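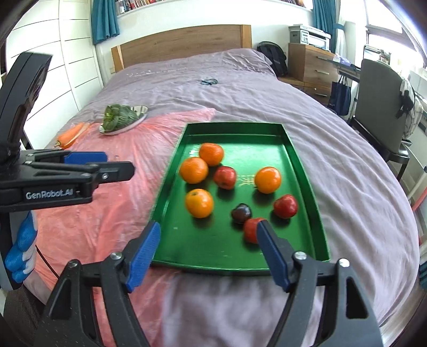 Skadia household handling project
Progress report to the Vultmont Fund, second reporting period
Prepared by Boonmee Srisuk, Deveck

Where we are

We now have 1000 accepted two-handed examples of food handling, and I am very pleased with them. That was the target for the end of this period and we reached it in April with time left to go back and redo the ones that bothered me. All of them were collected with hand-held grippers in lived-in rooms, with the furniture left where it was and people's things still out. The first report had a lot of apologizing in it about setup. This one has results, and I enjoyed writing it much more.

The work was done in apartments in the Thepsuriya building, where we had permission to use 2 units. Tenants kept their normal lighting and curtains. We brought the grippers, the cables, the plates and trays, plastic sheeting and the food.

What we collected

The examples fall into a few families: moving a single item from one place to another, sorting mixed items on a tray, clearing a plate, and passing an item from one gripper to the other. The last family is the one you asked about at our review, and it is the one I'd most like to show you in person. When an operator gets the pass right, both sets of fingers slow down together just before contact, and you can see it very clearly in the recordings. We didn't teach anybody to do that.

Round fruit went well from the start. Apples and oranges give the operator a clear place to put the fingers, and they roll a little when nudged, so you get plenty of small corrections in a short clip. Those corrections are worth a great deal to us. A recording where the fingers go straight to the fruit and close is fine, but a recording where the fruit shifts and the hand follows it tells the model what to do when things go wrong. We have asked operators to stop restarting a clip after a small miss, and the share of useful recoveries has gone up as a result.

Long and leafy vegetables took more practice. With a carrot the question is where along its length to take hold, and our operators disagreed about it for a good two weeks. Boon (our nickname for the written guide, since I wrote it) said to go for the middle. Most people preferred the thick end. In the end I took the rule out of the guide and let them choose, and the set is richer for it.

Soft surfaces and soft food
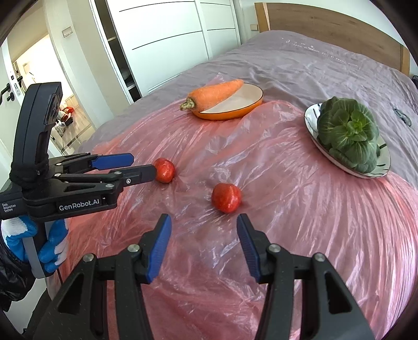
Working on soft ground was the biggest change to our plan this period, and I think the best one. In the first period nearly everything was recorded on tables, and the early model had plainly learned to expect a flat surface at a fixed height. So we moved to beds and sofas, with sheeting laid over the covers. On the bed, the pink plastic bulges up in the middle and creases in every direction, and the plate under the carrot ends up tilted, so an operator reaching for a strawberry lying straight on the sheet has to judge the height fresh each time. You can't get that from a tabletop. Strawberries are also a good test of a light touch, and we check every one of those clips for squeezing.

The sheet itself gave us some trouble. It is see-through enough that the cover shows underneath, and it shines where it folds, so the tracking software would sometimes lock on to a highlight and follow it for a moment. Turning down the sensitivity for bright spots fixed most of it. A matte sheet would be easier, but homes are full of shiny things and I'd like the model to meet them early, so we are keeping the sheet for part of the next set.

Quality checks

Every clip gets watched once by someone other than the operator. The reviewer marks the first contact, the moment the item leaves the surface (if it does), and the release. Clips are rejected for lost tracking, for a sleeve or cable covering the fingers at the wrong moment, and for damage to the food that the operator didn't call out. We rejected 69 clips this period. Cables were the most common cause, followed by lost tracking on bright plastic.

To cut down on the cable problem we now route them back toward the operator's elbow before the session and check again halfway through. It takes a minute. Rejections for that reason dropped right away, and I wish we had started doing it sooner.

Sessions are capped at 60 minutes. We tried longer ones early in the period and the last clips were noticeably sloppier: wider approaches, harder closes, more dropped fruit. Holding a gripper in each hand with your arms out over a bed is tiring work, more so than at a table, where you can rest an elbow. Operators get a proper break and switch to labeling afterward.

First training results

We trained a small model on the tabletop clips alone and then again with the bed and sofa clips added. I want to be careful here, because we have only run it on our own bench arm and only with fruit. With that said, the difference made the whole office come over and look. The first version came down too far on a folded blanket and pushed the apple into it. The second version slowed as it got close, touched, and then closed. It still fails on leafy greens, mostly by taking hold of one leaf and leaving the rest on the plate. We have fewer greens clips than anything else, so I expect that to improve with more of them, though I can't promise it.

Passing from one gripper to the other is learned only in part. The giving side works well. The receiving side tends to wait too long, and the item sags in the fingers before the second set arrives. We are looking at whether our labels mark the handover too late.

Changes to the plan

We have dropped the canned goods task. Cans slid out of the finger pads too often to be worth the operators' time, and the money set aside for it has gone to more produce and more review hours. The total budget is unchanged.

We have added a short written note to each clip, in the operator's own words, saying what they were trying to do. Some are a single phrase ("apple, front corner, got it second try") and some are little essays. Both kinds have been useful for sorting the set and for finding clips where the result and the intention didn't match.

Next period

More leafy greens, in bunches and as single heads. More handovers, recorded with the new labels once we settle on them. Kitchens, including counters with the dish rack and kettle left in place. I'd also like to bring in operators who are left-handed, as everyone so far has been right-handed and the model shows it.

One request. We are asking Vultmont to approve moving part of the travel line to storage. The recordings are larger than we planned for, and we would rather keep the full-quality originals than thin them out before we know which parts matter. A revised budget sheet is attached, and no new money is needed.

The accepted set, the rejection log and the current guide are in the shared Skadia folder. If anyone from the fund would like to try the grippers, we'd be delighted to have you at a session, and mornings before 10 are best for light in the Thepsuriya units.

Boonmee Srisuk
Project lead, Deveck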